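The moss lawn at Brivcombe

August 11, 2024

Second visit to the garden at Brivcombe, and the moss has come on well since October. They stopped raking it and now brush the leaves off by hand. The path to the tea house has been relaid with 23 stepping stones, set closer together than before – easier for short legs. The maple by the gate has lost a branch.
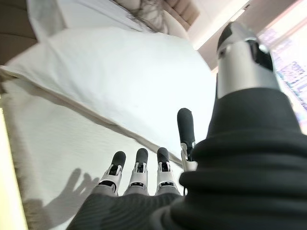

A reader wrote to say the moss at Tiditz took eight years to close over, and that watering it at midday did more harm than good.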